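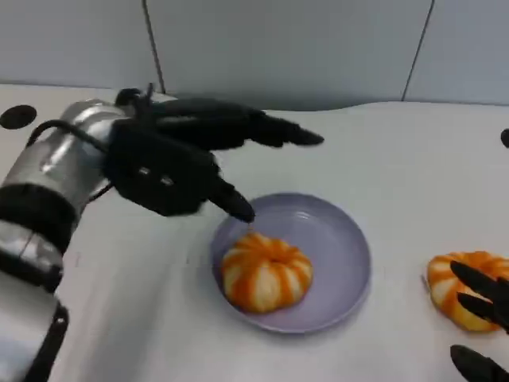 I've spent most of this fall rewriting the food-handling rules for our two-arm bench at Harju, and I've fallen completely in love with the subject, so please forgive a long thread about how to write down good practice for robots that touch fruit. (1/16)

Background first. We had a rulebook already! It was 53 pages, it came over from the old packaging line, and it covered cardboard beautifully. Soft round things that bruise and leak got one paragraph. (2/16)

So the new one starts from the object. Every item gets a card before any arm moves: what it is, peeled or unpeeled, how hard you may press, what it may touch, and what happens to it afterward. Peeled citrus was the first card we finished and it's still my favorite. (3/16)

Rule one on that card: peeled fruit used in a session never gets eaten. By anyone. It goes in the marked bin at the end. I know, it hurts, they smell wonderful. But fingers that were holding a screwdriver an hour earlier are not kitchen tools, and "I wiped it" is not a cleaning record. (4/16)

Rule two: a peeled piece gets 50 minutes on the bench, then it's replaced. The surface dries out, the grip changes, and your afternoon runs stop being comparable with your morning ones. Write the swap in the log. Please write the swap in the log. (5/16)

Rule three is about hands sharing a table. Each arm has a home side, and crossing the middle is something you plan and announce. Heikki Peltonen pushed hard for this wording and he was right – "be careful near the other arm" is a wish, and you can't check a wish. (6/16)

What you CAN check: who holds the item, who is allowed to let go, and in what order. For any handover we now write those three down before the first run. It takes two minutes and it has already settled several arguments. (7/16)

Speed! We cap approach speed separately from travel speed. The last stretch above a plate or a piece of fruit runs at 16 percent of the normal setting, and the operator can lower it but never raise it. Raising it needs a second person and a note. (8/16)

Plates count as objects too, and they get their own card. Most of our early trouble was fingertips catching a rim on the way down and dragging the dish along. So the plate card says where a finger may come in, how close it may pass, and when to stop and reset by hand. (9/16)

Speaking of resetting by hand: arms stopped, stop confirmed out loud, THEN you reach in. Paused is a different state from stopped, and the card spells out both. Roland Horrocks made a little laminated sheet with the two indicator patterns side by side and I think every lab should have one. (10/16)

Clear table rule: only the items on the card may be on the work surface. Phones, pens, your coffee, the spare cable tie – all off. I resisted this one for weeks as fussy. I've changed my mind completely. (11/16)

Cleaning: fingers get wiped down between food types and inspected at the end of the day. Juice is acidic and sticky and it loves seams. We use a checklist with 36 lines, which sounds awful, but most of them are a glance and a tick, and a new person can do it on day one. (12/16)

A thing I'd love other groups to copy is the "why" column. Every rule has one short sentence next to it saying what went wrong or what we were worried about. When the reason no longer applies, the rule gets reviewed. The Sostton folks read our draft and asked for that column before anything else. (13/16)

And a thing we got wrong: the first draft said "damaged fruit must be discarded" without saying what damaged means. Split segment? Dent? Bit of pith coming off? Three people, three answers. It now says any torn membrane or visible juice, with photos of both. So much better. (14/16)

Still open: how to log light touches that move nothing. Zurnon style logs treat any contact as an event, which fills the file in no time. I lean toward recording them all and filtering later, and Heikki wants a threshold. If you've solved this, I would be thrilled to hear how you did it. (15/16)

The current version is dated Dec 11, 2023, and we'll revise it in January once the second crew has worked from it. Send me your own rules in the meantime, especially the weird ones – grapes are next on the list and I have no idea what I'm doing with grapes. (16/16)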